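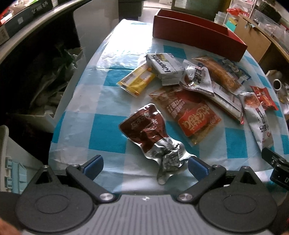 Was the Jidby open day worth the trip, and is the snack packing as good as they say?

Posted by Nilsuwan

I went to the open day in March and came home with more doubts than I took with me. The speaker talked about packing snacks into a box by robot, and said they have 3,000 recorded grasps of this kind of packet. Fine, but foil pouches, clear bags and stiff little packets all behave differently when you squeeze them. Is 3,000 a lot? And does a person holding the gripper tell you anything about what an arm would do alone? I asked and got a brochure.

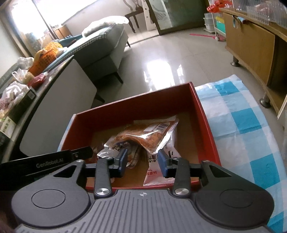

Jidby Users Group - Handling and Packing

Kittipong Saengthong

I was at the afternoon slot. The number means little until you know how many different packets are in it. Ask them how many tries failed, and whether the failed ones were kept. I asked for 30 tries in a row on shiny pouches and they offered me 4, with packets they picked.

The hand-held part bothers me less than it does you. A person moving the gripper is a normal way to collect examples - it just isn't a demonstration of a robot packing anything, and the talk slid from one to the other.

If you go again, bring your own snacks. Slippery ones.

Julus

didn't go but my cousin did and liked it. parking was bad

Lirkholm

Agree with Kittipong on the failures. I'd also ask what happens when packets overlap in a pile. I waited 18 minutes for that answer and was told it's on the roadmap. I wouldn't buy on that.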